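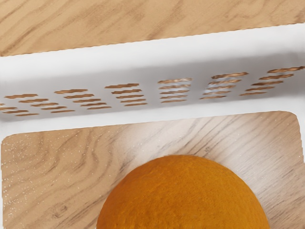

Figure 4. Orange on a pale wooden panel with darker grain, computer rendering.

4. Keeping the tide: the harbor gauges at Joton and Undora

4.1 The two stations and their papers

The previous section dealt with how the Harbor Department came to want a regular record of the tide at all, and readers who have stayed with us through the quarrels over dredging will be glad to hear that we now come down to the water's edge. Two gauges were set up under the same instructions, one on the long quay at Joton and the other beside the old customs shed at Undora, 200 miles farther down the coast. They were meant to be twins. Each was to be read by a keeper, each was to send its sheets to the main office at Zutham once a month, and each was to be checked against a painted staff on the harbor wall whenever the weather allowed it. How far they stayed twins over the 40 years of the record is the question that occupies us here.

What survives is generous in some places and thin in others. The Zutham collection holds 173 bound ledgers from the two stations, along with 720 letters that passed between the keepers and the office. The Joton ledgers run almost without a break. Those from Undora have suffered badly, and several were rebound at some later point with their pages out of order, so that a reader may find a spring gale followed by the calm of the winter before. We went through the whole series in the order of the monthly cover notes, which were numbered at the office as they came in, and we have kept that numbering in all our references. It is a slow way to work (and there were afternoons when we wished we had chosen a shorter coast), but it brings the letters and the ledgers side by side in a way the present binding does not.

4.2 What the instructions left out

The printed instructions are short, and they are surprisingly confident. They tell the keeper when to change the paper, how to wind the clock and where to write the date. They have very little to say about what should be done if the clock stopped overnight, and nothing at all about silt, which at Undora was a constant worry. The well beneath the gauge there filled up after every heavy rain, and the float would settle on the mud at low water and draw a flat line on the paper where a curve ought to have been. The keeper wrote to Zutham about this again and again. The replies were polite and did not help him much. He was told to follow the instructions.

In the end he made his own arrangement, which we can follow fairly closely from the ledgers. Whenever the line went flat he walked out to the painted staff, read the water by eye, and put the figure in the margin in pencil. The ink entry kept to the official form and gave the height shown on the machine, even when he plainly knew it to be wrong. When the sheets were copied at Zutham the clerks took the ink and left the pencil behind. The published tables for Undora therefore show a run of low waters that are too high, and too much alike, and engineers who planned the second breakwater worked from those tables. We have gone back to the pencil wherever it can still be read, and the corrected values are given in Appendix B.

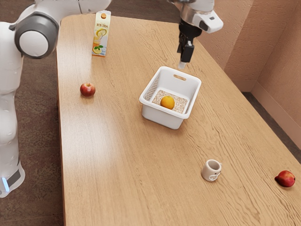
The layout of the gauge house mattered a good deal to all of this, and it is easy to forget when one has only the paper to look at. At Joton the keeper had a proper room, with the well at one end and space for a bench along the wall. The float wire came up through the floor, passed over a wheel near the ceiling and came down again to the pen, so that the working parts stood over the bench and the keeper had to lean in beneath them to change the sheet. Readers who find this hard to imagine may take the robot arm in the second view as a rough guide to the shape, with its white column beside the long wooden table, the link running across overhead, and the gripper hanging down from above. The gauge was a much cruder affair, of course, and the path of the wire is the only likeness we want to draw. A keeper who brushed the wire with his sleeve left a small notch in the curve, and these notches appear at Joton just at the hours when the sheets were changed. They are missing at Undora, where the shed was so narrow that the drum had been moved outside the door and put under a wooden hood.

4.3 The Kristiansen readings

There is a third set of figures that has not been used before, as far as we know. The Kristiansen shipping house kept a private staff on its own wharf at Undora and had its wharf hands note the water before any loaded vessel was moved. The company had no interest in science and did not pretend to have any. Its books give the hour, the depth, the name of the ship and now and then a complaint about the pilot. The readings are rough, taken to the nearest half foot, and they stop altogether when trade was slack. Even so, they were made by people who stood to lose cargo if they got the depth wrong, and we have found them a very welcome companion to the official series.

Where a Kristiansen reading falls close to one of the penciled figures, the two mostly agree within the half foot. The exceptions cluster in March, when the river was high and the company's wharf, which stood a little upstream, would have felt the fresh water first. We are inclined to read the difference as a true one - the river really did stand higher at the wharf than at the customs shed - and have made no attempt to smooth it away. The office at Zutham seems never to have asked for the company's books, although its own clerks passed the wharf whenever they came down to inspect the gauge.

Section 5 takes up the inspection visits themselves, beginning with the dispute over who should pay for clearing the well.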